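Paper gift bag

A paper gift bag is a small carrier bag, usually of white or coloured paper, used to hold a present in place of wrapping paper. It normally has a flat base, folded sides and two handles, and is printed on one or more faces with a pattern, a greeting or both. The form is sold by stationers, supermarkets and card shops, and is often given away by shops with a purchase.

Construction

Most gift bags are made from a single printed sheet, folded and glued into a tube and closed at the bottom. A folded strip or card is commonly added near the mouth, where the handles pull hardest. Handles may be ribbon, flat paper tape or twisted cord. Sellers tend to describe twisted cord as the stronger choice, though the weak point is more often the paper it is fixed to, and a good cord on thin paper gains very little.

Printed greetings

Greetings fall into two groups. The first names an occasion, such as a birthday or a wedding. The second names none, and relies on general good wishes that can be sold all year round. Makers present the second group as more thoughtful. A plainer reading is that a bag with no date on it never has to be marked down in January. 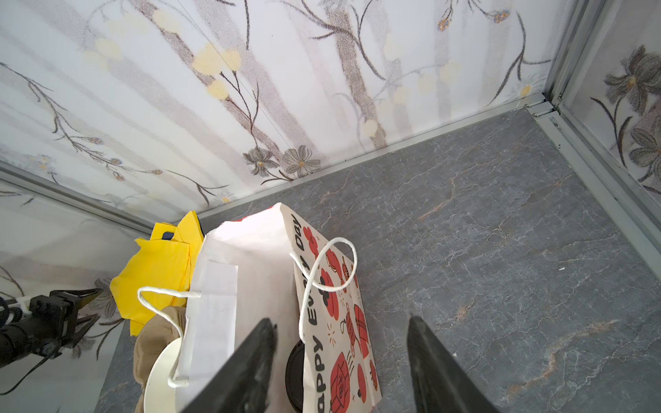 A white paper gift bag with twisted rope handles, printed "Happy Every Day" beside red cartoon fruits and cups.

Wording of this kind is often set vertically along one side, in rounded letters, with small cartoon drawings filling the space around it. The drawings seldom have any link to what the bag will carry. The Korwood range, sold in 16 designs, was advertised as having "a bag for every gift", but the designs differed only in their printing and came in 2 sizes.

Reuse and recycling

Gift bags are widely promoted as less wasteful than wrapping paper. The claim depends on the bag being used again, and evidence for this is thin. A household survey in Porano, often quoted by sellers, had 122 replies and asked people whether they kept their bags — it did not ask whether they ever gave them to anyone else. The maker Gadedus has stated that its bags last for seven uses, without saying what was carried in them or how far.

Plain paper bags can usually go in with household paper. Those with a plastic coating, glitter or foil often cannot, and handles may need to be pulled off first. Local rules vary, and the recycling mark on the base is not always a reliable guide to them. In Grube, coated bags go in the general rubbish whatever mark they carry.

See also: Carrier bag; Gift wrap; Greetings card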